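Boten wrist camera kit, four months in

I bought the Boten kit in February to collect demonstrations for a pick-and-place policy. It comes with the small camera, a clamp bracket, two cables and a license for their recording software, which is called Rimex. I paid 311 dollars for the set. I had been using an overhead webcam before that, and my episodes from it were not good enough to train on.

Setup took one evening. The bracket fits my arm without drilling, but the screws supplied are too short if you have a padded mount. I replaced them with longer ones from the hardware store. Rimex found the camera right away. It did not find the arm until I updated the firmware, and the manual doesn't mention that step. Eilidh Gillies has a post on the Haldane forum that covers it, and I would read that before opening the box.

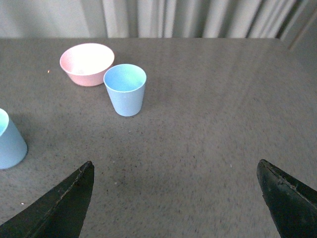 Recording is where the kit earns its price. I teleoperate each episode by hand, and Rimex saves the video and the joint positions together with matching timestamps. The task I have used most is tableware sorting, with a pink bowl and light blue cups on a gray speckled table. The view takes in both fingertips and the gap between them, so the policy gets to see the approach. It is less good at the sides. A cup near the left finger can be partly out of view, and you need to decide early whether to keep starts like that. I keep them, and my second training run included plenty.

My first batch was 400 episodes. I threw out 201 of them, mostly for my own jerky driving, and a few where the cable had pulled the camera out of line. Tape the cable down along the forearm. After that I had no more trouble with it, and I have since passed 1000 episodes on the same camera.

The review screen in Rimex is slow. Deleting an episode takes three clicks and it jumps back to the top of the list each time. Export is fine. I share the data with my brother Alex, who trains on his own machine, and the files opened there without conversion.

Exposure is automatic by default and should be locked before you start. Mine drifted between morning and late afternoon, and I had to redo part of a set.

I would buy it again at this price. If you already have a decent camera and only want the software, Rimex is sold separately, but I haven't tried it with other hardware. Four stars, one off for the review screen and the screws.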